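The Jewelry Test
2019-05-30

Ask the team behind the Stedwood project what makes a robot sweat and they won't say car parts. They'll say necklaces! A string of beads has no fixed shape, it snags on whatever lies next to it, and a watch on its side is nearly as bad. So Stedwood's teaching sessions happen on ordinary beds, with rose-print covers and daylight coming through the curtains. 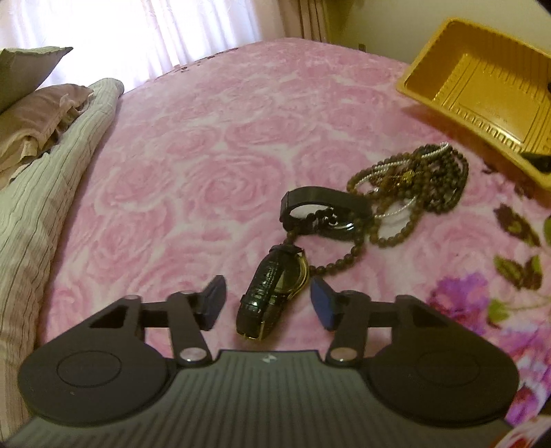

Learning from hands

The method, called Uretti, skips the robot at first. People work with hand-held grippers that record each grasp, and a network learns to match what the camera saw to how the fingers moved. The first version trained on 474 recordings, with the goal always the same: get the jewelry into the tray.

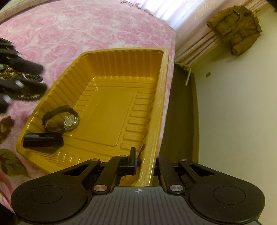 Tangles were where the early models fell apart. They'd pinch one strand and pull, and half the pile came along. Adding 200 recordings of nothing but beads changed that, and in December the robot arm cleared 80 percent of its trials on covers it had never met. Chains with thin links still beat it, and those are next on the list.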